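Unit 6: Demonstration by hand, demonstration by remote control

Kinesthetic teaching and teleoperation both record on the robot itself. A hand-held tool records the operator's motion and leaves the robot out until playback. Object pose is logged separately, usually from a printed marker.

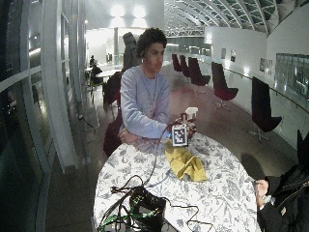 *Fig. 1. Spray bottle with square fiducial marker, held upright over the cloth.*

Keep the marker facing the fixed camera through the grasp. Discard any demonstration with more than 11 consecutive frames of lost pose (Strebel's rule, see reader p. 91).

The wrist view has a wide field and strong curvature. Straight edges image as arcs, so **undistort before estimating motion**. People near the table will enter this view; mask them.

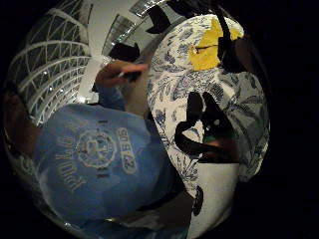 *Fig. 2. View from the hand-held gripper: patterned cloth at right, person in blue at left.*

Exercise 6.2: list which signals teleoperation gives you that the hand-held tool does not.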